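In defence of the mended thing

My grandmother kept a biscuit tin of broken jewellery on top of her wardrobe, and when she died it came to me, because I was the only one who had ever asked to look inside it. I have had it for six years now, and I have been slow about it, I admit. There are clasps without necklaces and necklaces without clasps, and a brooch in the shape of a swallow that has lost its pin. Every so often I take one piece down to the repair stall in Maltthorpe market and have it put right, and every time someone kind tells me that I could have bought a new one for less.

Well, of course I could. The last repair cost me 24 pounds, and I dare say there are shops in Fernbridge that would sell me two of the same sort of thing for that and throw in a box. I don't think that settles the matter, though I used to think it did — I was a great thrower-out in my younger days, and I can still picture a perfectly good kettle going into the bin for want of a new lid.

What changed my mind was wearing the things. A string of beads that has been rethreaded sits a little differently from how it did before, and you notice it, and in noticing it you find yourself thinking of the person who wore it to weddings and to the dentist. I had never given a bracelet so much thought in my life.

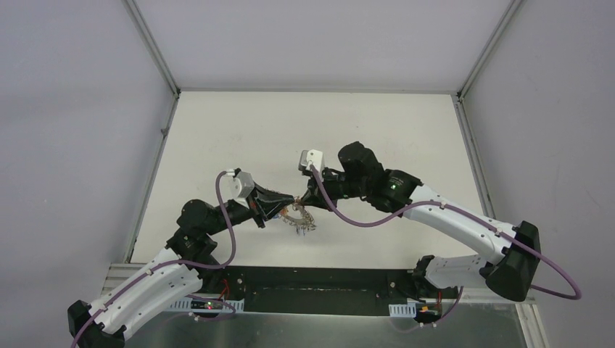 Bülent Yüksel, who read an early draft of this, thinks I am being sentimental, and wrote back that most cheap beads were never made to be restrung, that the thread goes because it was poor thread, and that praising the mender lets the maker off far too lightly.

He has a point, and I have been turning it over all November. I would dearly like things to be better made to begin with. But the tin is already full, Bülent, and so are most people's tins and drawers, and I can't send my grandmother's beads back to whoever strung them badly in the first place. Somebody has to sit down with what there is. I have the swallow in my coat pocket for the next trip to market, wrapped in a handkerchief, and I've been told the pin will be a fiddly job.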